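Clearing out the sewing room

I finally tackled the sewing room last week, and oh my, the buttons! I've been picking them up at the Gwilliam flea market since April and never once sorted them. Two evenings, a big pot of tea, and now every color has its own drawer (the odd ones went in with the orange, sorry).

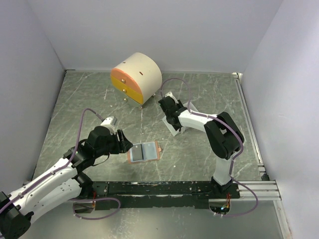 Fabric swap in Batmont

Bring your scraps along to the hall on Gallent Street, doors open at 2. I'll have 28 fat quarters to trade, mostly florals!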